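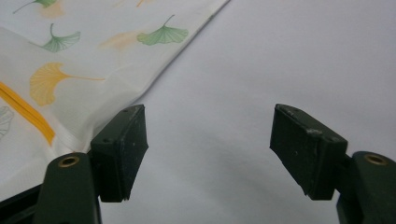

Day one of the Brondar appeal, and I have a seat behind a pillar. For anyone who missed last year's instalment: Raffaele Bassi, former finance director, got 18 months for shredding invoices his employer had been told to keep, and is now asking three judges to let him out early. The hearing started late. My notes from the first hour are mostly leaves, scattered and fan-shaped like the ginkgo ones printed on that white fabric, with a stem on each. The law comes in further down.

---

His barrister opened by saying the case was "a short point". She then handed up a bundle of 2838 pages.

---

The short point, as far as I can follow it: Bassi says he was sentenced as if he'd run the whole scheme, when the orders came from Orlandini, the parent company. Orlandini says it has never given an order to anyone about anything. Quite a way to run a business.

---

Presiding judge wants to know where in the bundle she'll find the email telling Bassi to "tidy up". Page 301, says the barrister. Page 301 is a canteen menu.

---

It's on page 47. It does say "tidy up". It also says "before they get here", and that got a long look from the bench.

---

Bassi is watching by video link from prison. The sound went twice. The second time he carried on talking for quite a while, and I'd say it was his best stretch of the morning.

---

Prosecution's turn. Their man is very calm and very slow. He says a finance director who buys his own shredder from petty cash can't claim to be a bystander — and he has the receipt.

---

One judge asked whether the shredder was ever found. It was. It's in a storeroom in Trivness with an exhibit label on it, still in working order, apparently.

---

Bail until the ruling: refused. Took them less time than the canteen menu did.

---

Judgment in writing, some time in February. The train back to Jornollow is delayed, so I'm off to read page 301 properly. They did a fish pie.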